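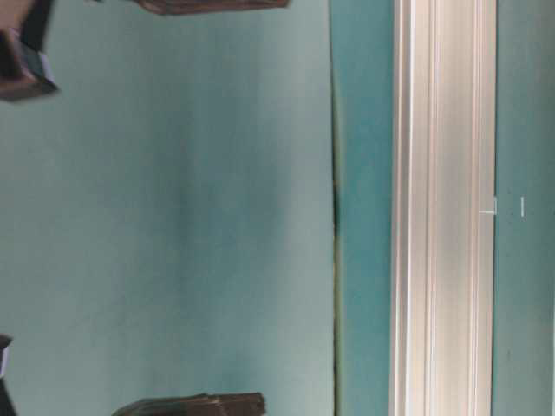

Bench notes, January, afternoon: wiping down the panel

Job for this session was wiping the teal work surface. Flat, pale, no pattern, nothing sitting on it between the fingers, a seam down one side and the aluminum rail past that. If a machine can't manage this one it has no business near a kitchen counter.

Brevden's pitch says their arm is "ready for daily chores." I have heard that from Stitine too, and I still do my own dishes.

What I wanted to know: can it tell a smudge from a shadow? The surface looks cloudy through the middle and I couldn't say from the camera view how much of that is dirt and how much is light. I don't see why software would do better with the same pixels. A person tilts their head, or runs a thumb over it.

Ran 60 passes with the cloth. Rocío Figueroa scored them by hand, clean or not clean, without looking at what the arm reported. The arm called all 60 clean. Rocío disagreed on 3, all of them along the seam. That sounds good until you remember I started every pass myself and refolded the cloth in between. She thinks I'm being unfair – her view is that refolding could be scripted in 2 afternoons. Maybe. I said the same about the drawer task and we never finished it.

Time is the other thing. One pass takes 200 seconds. I did the same patch with a paper towel while waiting for the log to save.

The small white marks on the panel right of the rail stay where they are, please don't scrub them off.

To do:
Repeat with the lamp moved, same cloth.
Try a path that runs along the seam instead of across it.
Ask Robles if the Drarero pads are any thinner, ours bunch up.
Get the arm to stop and say "not sure" once in a while. I'd trust it more.

Verdict so far: it wipes. I wouldn't call it cleaning yet – Rocío can add her own note under mine.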